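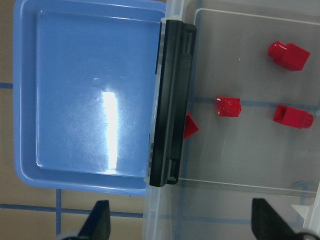
The clip box with its blue lid open and the red blocks inside, from the wrist camera.

The arm is now on its third set of fingers, and I have spent most of December on boxes. I'll write down where things are up to before I forget what I changed.

For anyone new, this is the build I've been doing in the shared workshop at Grusdale. It's a small arm on a bench with a parallel gripper and a camera at the wrist. The plan was to have it pick up small things and put them in a container. I thought the small things would be the hard part. The containers have taken more of my time.

The clear box was my first choice. It's an ordinary one with a hinged lid and a black latch, and it was already in my garage. The trouble is that the camera sees straight through the bottom. The tape lines on the surface show up inside the box, and my edge finder treated one of them as the near wall. The arm would line up nicely on a piece of tape and then come down in the wrong spot. I fixed some of that by masking out blue, and then remembered the lid was blue as well.

The lid has its own problem. Opened flat it has a long strip of glare down the middle, and that strip moves when the arm moves. I tried turning the bench lamp to face the wall, which helped a bit. I also dropped the exposure by 30 percent, which helped more, but the black fingers then went so dark that I couldn't see the tips against anything shadowed. I've put it back to halfway between.

The red blocks are going fine. The cubes are easy. The ones with a round peg on the end are harder, as they come to rest on their side and the fingers have to close on the square part. If they close on the round part the block turns and drops. I wrote a check that looks for the square end first and it's been right often enough that I've stopped watching every pick. The prism is still a pain when it ends up close to the wall. There isn't room for a finger between the block and the plastic, so for now I skip it and move on to the next one.

Ermanno Bellini, who has the bench across from mine, suggested I stop trying to find the box by its walls and look for the rim instead. He does a lot of work with moulded parts and said the rim is nearly always the brightest line. I had a milky white container sitting under the bench, so I swapped to that to test it.
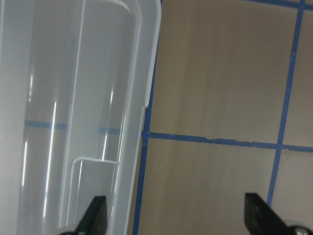

Over the rim of the white container, fingers open, tape grid to the right.

He was right about the rim. It shows up as a thick pale line with the tape right beside it, and the edge finder picks it up cleanly for most of its length. The bit that gave me grief was the small step partway along, where the rim narrows. The fitted line kept kinking there. I ended up fitting the lower straight section only and ignoring the rest, and that has been steady.

There's still glare on the inside walls, but most of it sits well inside the rim so I can throw that out by position. The tape shows faintly through this plastic too. It's washed out enough that the blue mask leaves it alone.

The tape grid needs redoing. I put it down by eye and it isn't square, and one of the strips has gone ragged in the middle. I only meant it as a rough guide for putting boxes back in the same place, then I got lazy and started using the crossings as reference points in the software. I've got a new roll and I'll do it with a proper straightedge this time.

Settings, mainly for my own use later:

Finger opening before descent: 100 mm
Approach speed: 400 mm per minute for the last bit, faster above that
Rim threshold: 121
Glare cutoff: left at the default

The threshold is for the white container only. With the clear box I haven't found a number I'm happy with, and it changes depending on whether the roller door is up.

Next job is closing on the rim itself, one finger inside and one outside, so the arm can shift the container along the bench. I've done it by hand with the jog buttons and the fingers hold well enough with the container empty. I want to try it with a load in before I write any code for it. I also need to pick up some thin rubber for the finger faces, and the shop I normally use is shut until the new year.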